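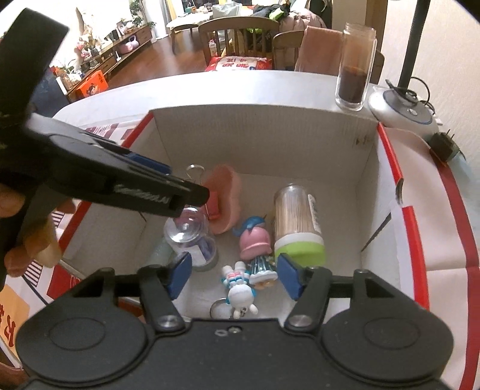 Hand-held gripper, one blue pad keeps creeping
Kobina Lamptey
I look after two hand-held grippers, the Rekon type with black finger arms and blue pads. On one of them a pad walks toward the tip after roughly 580 grasps. Small things like a key ring or a binder clip then slip out when I lift them from the box. I reglued it in February and it came back. Is it the glue or the arm?

Jadwiga Wysocka
Check the pivot screws first. If one is loose, the arm twists a little and the pad gets pushed sideways on every close. Take the arm off, clean the screw, put it back with a drop of medium threadlocker and leave it overnight. Then pull the old pad, wipe the finger with alcohol and fit a new one. Old glue under a new pad never holds.

Hugo Pruvost
had the same, swapped both pads, fine now

Adjoa Akpalu
What Jadwiga said, but do both arms -- if you only tighten one, they close unevenly. Redo your open and closed limits afterward. My closed reading went from 1871 to 1864 just from tightening.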